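How do you keep rolled paper from creasing when you stand it upright?

Posted in Crafts & Paper by hillevitz_mom

Hi everyone! I do the paper decorations for our neighborhood summer party in July, and this year I've gotten a bit carried away with rolled paper tubes (they go along the tables like big candles, no glue if I can help it). My trouble is that they either spring open the second I let go, or I squeeze so hard trying to hold them that I get a dent right near the bottom. The sheets are 24 inches long, just plain colored paper, nothing fancy. I have 30 of these to make and I'd love to not ruin half of them. Any tricks?

3 replies

Fedoruk

Oh, I have been there! What helped me most was rolling the paper tighter than I wanted it, leaving it under a rubber band overnight, and then letting it relax in the morning. Paper has a bit of a memory, and once it has spent a night curled up it's a lot less eager to flatten out on you. Check which way your sheet bends easily, too — roll it in that direction and you'll feel the difference right away. I ignored this for years and fought with every single tube.

Grarnix76

just use tape

bresstead_paper

Tape is fine if the seam faces the wall, but I'd try the overnight roll first. For the dent, hold the tube low down and only as firmly as it takes to keep the overlap from sliding. If it's a tall one, steady it at the top as well, so the bottom isn't doing all the work.
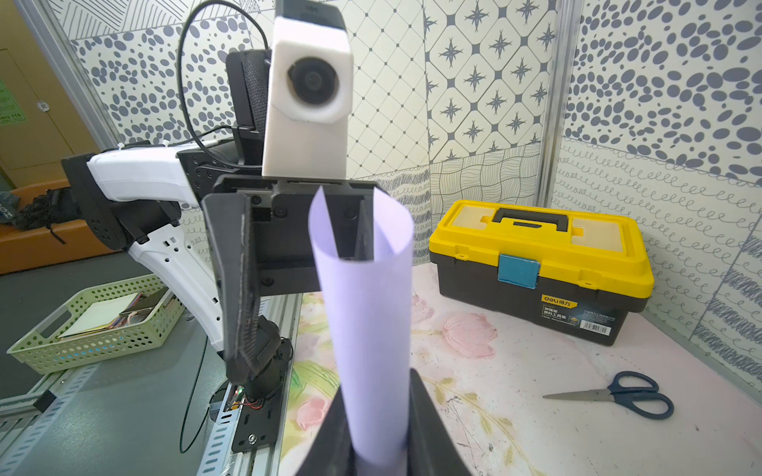 A loose roll like that in a pale lavender is lovely on a table, by the way, and you don't need the seam perfectly straight for it to look nice. If yours still want to open up, slip a narrow paper band around the middle in the same color. I cut mine from the scraps. And do make a few extra, because somebody's elbow will find one before the food comes out!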